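PLESOV – The Plesov city administration will close 12 downtown streets to traffic and move 70 additional officers into the center in May, ahead of a planned march against the new fuel charge. The measures take effect at 6 a.m. and will remain in place until the crowd has left Cloltent Square.

The march will follow the route agreed with organizers, from Younis Bridge to the square. Roughly 800 people are expected. Officers will be posted at each closed crossing, and residents with proof of address will be let through on foot.
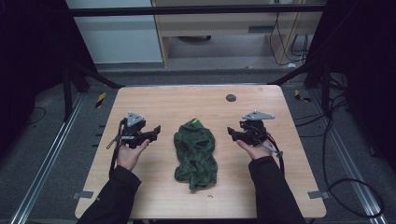

Transit and public buildings

Tram service between Pamside and the square will be suspended for the day. The city library and the covered market will stay shut. Shop owners along the route are asked to bring in signs, tables and trash bins the evening before.

The city received 41 damage claims after the previous march – most of them for broken windows – and is still reviewing them. Claims may be filed at the Pamside district office.

Updates on street closures will be posted on the city website and at tram stops.

Media contact: Press Office, City of Plesov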